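Range Loss of a Used Electric Hatchback in City Driving
Project report, vehicle technology course, second year

Group members: Samran Thepsuriya, Usa Rojanasak, Themba Masilela
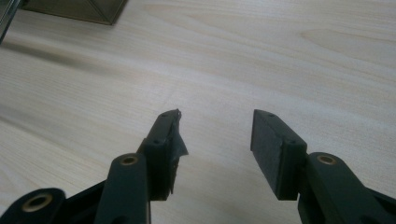

Introduction

When people want to buy a used electric car, the first question is almost always about the battery. The seller shows a number on the dashboard, but the buyer does not know how this number was made. In our project we wanted to compare the range shown on the display with the distance the car can really drive in the city. We used one car only, a Ketus hatchback with 55 kWh of battery when new. It belongs to Pongsak Hemmin, the uncle of one group member, and he uses it every day for work in Stockdale.

Method

We chose one fixed route in Stockdale. It is 32 km long and starts and ends at the same parking place behind the bus station. The route has many traffic lights, one long hill and a short part on the ring road. We drove it in November, in the morning and again in the evening, with the same driver each time (Themba). The other two members sat in the back and wrote down the display values at the start, at the top of the hill and at the end.

The tire pressure was set before each drive. The heater was at 20 degrees in half of the drives and off in the other half. We did not use the Eco mode, because Mr. Hemmin told us he never uses it and we wanted to stay near to his normal driving.

For reading the battery data we used a small Odau reader, which connects to the diagnostic port under the steering wheel. The first reader we got did not connect with our phone, so the first two drives have only display values. We left these drives out of the comparison.

Results

With the heater off, the display was quite close to our own calculation. On the flat part of the route the two values were nearly the same. On the hill the display dropped quickly and then came back slowly on the way down.

With the heater on, the difference became bigger. The predicted range did not change much in the first minutes, but the energy use was already high. After the ring road the display corrected itself in one big step. A driver who does not know this could be worried, and one of us was.

In total we drove less than 400 km, so we cannot say anything about how the battery ages. For this we would need the same car over one or two years.

Discussion

Our supervisor, Aurélien Riviere, asked us why we did not repeat the route in warm weather. This is a fair question. The course ends before summer, so it was not possible for us, but another group could use our route sheet.

We also think traffic had a larger effect than we expected. The evening drives were slower, and on Redomska Street we stood for a long time with the lights and the heater on. We should have written down the time of standing separately.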